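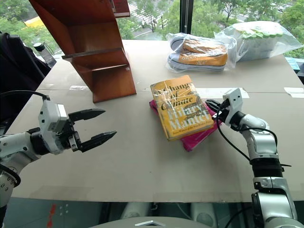
How do you stop a protective book cover from going cloudy?
Wipe it with a dry, soft cloth every so often and keep it out of strong sun. If it has already yellowed, replace it. Covers are cheap and the jacket underneath isn't.

I've been meaning to go through the fiction for ages, and I finally got going on it up in the big room at Aldale, the one with the window that goes all the way down to the floor. I laid light beige cardboard over the whole table first, which I really recommend. It saves the covers from scuffs and it makes everything so much easier to see (I have lost a thin paperback on a dark tabletop more than once).

A Change of Climate, Hilary Mantel
Yellow hardcover in a clear plastic cover, and it does catch the light. I love a yellow book. I read this one on the train to Braslow years ago and missed my stop, so it was never going in the giveaway box, whatever I told myself at breakfast.

The pink one underneath
Bright, bright pink! I like the two together, pink edges poking out below the yellow, a bit like a slice of cake. I stack in little piles like this while I make up my mind, then square them up when they're ready to go on a shelf.

The stepped shelf
Reddish-brown wood, three shelves going up in a zigzag. It's a funny shape for books - tall hardcovers fight with the steps - but small paperbacks should be happy on it, and maybe a plant. I'm still deciding which wall it gets.

The sneaker in the bag
Orange canvas, white laces, a blue stripe along the sole. Clear bags are my favorite thing for shoes because you can tell what you've got without opening anything. Shoes get their own afternoon and I refuse to start on them until the novels are finished.

The view
Green trees and the paved path down below. I did a lot of looking at it when I should have been sorting. If you have any choice about where to put your table, put it by a window, and then move the books away from it at night and pull the shade.

My list says 805 books so far, and I haven't even opened the boxes from Trallby yet. I'm allowing myself two keep shelves for fiction and that's already looking tight. Cookbooks next, I think, or possibly the atlases (they're heavy, so it depends on my back).

Posted 17 June 2021
Filed under: books, shelves, sorting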